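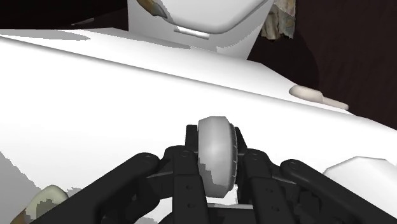
Grey wheel, ribbed along one edge.

About Fimon

Fimon rents bicycles, repairs bicycles, and talks people out of buying bicycles they will hang coats on. We have been at it in Flustside long enough to have outlasted two bakeries and a store that sold only candles.

The shop is on Plattner Street, number 581, down the ramp. The sign says Plattner Cycle Hire because that was the previous business and the sign was bolted on by someone who meant it. We asked for a quote to take it down. We now answer to both names.

What we do

Rentals by the day or the week. Tune-ups, brakes, flats, and the noise your bike makes only when we aren't listening. On the first morning of each month there is a repair class, 9 a.m. sharp, which in practice means after coffee. Bring your own bike and clothes you don't love. Kids are welcome and usually faster at it.

We don't sell electric scooters. We don't fix them either, though we will look at one sadly with you.

How we got started

Fimon began as a loan program at the Karkov apartments, where the basement held 100 abandoned bikes and one working pump. The building wanted the space back. We wanted the bikes. About half of them could be saved, and a few are still in the rental fleet, painted green to hide their pasts. The Karkov bikes are heavy, loyal, and poor on hills, and they cost less to rent for that reason. 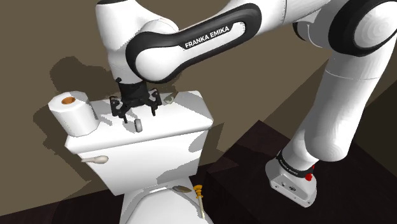 Dana wrote to us last spring that the green one she rented "got me up Mill Hill in the same way a mule would, with opinions," and that she would like it again in June, please, with a softer seat. She got the seat.

Prices and deposits

Rates are posted by the door and change every February. The deposit is a credit card or something you would be sorry to lose. House keys have been offered and declined.

We close at 2 in the winter, when it gets quiet, and stay open until dark the rest of the year. If the door is locked and the lights are on, knock harder. The compressor is running.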